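Gripper fault on the block-handling cell: what happened and what we've changed

Those of you who were in the Pundton workshop at the start of the month will know that the block-handling cell was out of use for several days. A few versions of the story have been going round, so we asked Noémie Beaudoin, who looks after the cell, and Shiyu Jin, who wrote most of the tracking code, for a proper account.

The cell was running an unattended set of 834 pick-and-place cycles on the Gornuline arm. The job is a simple one. The arm finds a marked block, closes its fingers on it, lifts it, sets it down in a new spot and starts again. Nothing had been changed in the software for a fortnight and the first part of the run was clean.

At cycle 70 the gripper closed 6 mm to one side of where it should have been. One finger came down on top of the block instead of beside it. The arm kept pushing, because the force limit had been raised for an earlier job with heavier parts and had never been put back. The finger cracked near its mounting and a piece of it went across the bench and hit the inside of the guard. The guard was shut and no one was hurt.

The arm then did something it should not have done. It logged the cycle as a success and moved on to the next one. It carried on with a broken finger until Noémie came back from lunch and pressed the stop button.

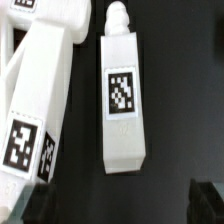
It took the two of them a couple of days to find the cause. The wrist camera works out where the fingers and the block are from the printed square markers stuck to them. Each marker has its own pattern, and the software holds a table that says which pattern belongs to which part and exactly where on that part it sits. One of the finger markers had started to lift and had been replaced in the summer. The new sticker had the right pattern but had been put on slightly too low. The table still had the old position in it.

On most cycles this didn't matter, as the camera could see several markers at once and the software averaged them. When the others were hidden or at too steep an angle, it fell back on the one it could see best. At cycle 70 that was the replaced one.

Shiyu was able to repeat the fault on the spare arm at low speed, with the force limit turned right down. Out of 40 attempts with the other finger markers covered, the gripper was off to the same side every time. With all of them showing, the error was small enough that you would not spot it by eye.

As for the false success, the check after each lift only looked at how far the fingers had closed. A broken finger resting on a block gave much the same reading as a good grip. That check dates from the old Somboon gripper, which had stiffer metal fingers, and it was carried over when we moved to printed ones.

The following changes are now in place:

The force limit goes back to its default at the start of every job. If you need a higher one you have to set it in the job file, and it will show on the screen by the door.

If the markers disagree with each other by more than a small amount, the arm stops and waits. It will also stop if it has only one finger marker to go on.

The lift check now uses the camera as well as the finger position. If the block's marker hasn't moved up with the gripper, the cycle counts as a failure.

Any replaced marker has to be measured and the table updated before the cell is switched back on. There is a printed jig for placing them in the drawer under the controller – please use it, and please put it back.

New fingers have been fitted and the cell is running again at reduced speed. Full speed will come back in October if the logs stay clean. Until then, long runs need someone in the room, and that includes over lunch.

Munidon, who supplied the guard panels, have been asked to check the one that was hit. It has a small mark on the inside but is otherwise sound as far as we can tell. If you see any damage on the other panels, tell Noémie and leave the cell off.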